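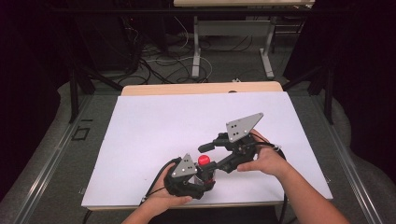 # Branching dialogue, part two: keeping the tree from eating you

Okay, last time we got as far as the hub – the spot where the player can ask a character a bunch of things in any order and then leave. Most of you wrote one for the innkeeper scene, and I read them all over the weekend (some of them on the bus, so forgive the handwriting). There's good stuff in there! There's also one that has 1245 lines of dialogue for a man who sells soup. We'll talk.

## Why trees get big

Say every line has two replies and every reply leads somewhere new. After five exchanges you've got 32 different endings to write, and the player will see one of them. I did exactly this on my first project, a little detective game called Vilel, and I ended up with a murder suspect who had a whole monologue about his boat that you could only reach by being rude to him twice and then apologizing. I still love that monologue. I think my sister found it.

So we fold. Two branches split, each gets a line or two of its own flavor, and then they come back to a shared line. The trick is writing a shared line that works after both. Try this one from the Simau script:

> **Player:** I trust you. / I don't trust you.
>
> **Bangera:** Doesn't matter much, does it? The gate shuts at sundown either way.

Her answer is the same text in both cases, but it reads as a bit sad after the first and a bit prickly after the second. Write your shared lines last, and read them out loud after every line that can come before them.

## Remembering things

Folding gets you a smaller tree, but players do want to feel heard. That's what flags are for. A flag is just a note the game keeps:

- `was_rude_to_bangera`
- `knows_about_gate`
- `gave_back_ring`

Then, much later, somebody brings it up. One callback in chapter 3 is worth a lot more to me than a pile of choices in chapter 1 that go nowhere. Gilang Tarigan's draft had a guard who greets you by the fake name you gave him hours ago, and I laughed out loud.

Name your flags so a tired person can read them. I once had `flag_17` and had to play half the game to find out what it did.

## For next time

1. Take your innkeeper hub and cut it to two folds and one flag.
2. Write the callback scene, over half a page please, with a different character.
3. Export it from Geltex as plain text. If the export drops your italics, leave it, I'll manage.

Bring a printout too – we're reading these in pairs, and you'll be playing somebody else's character.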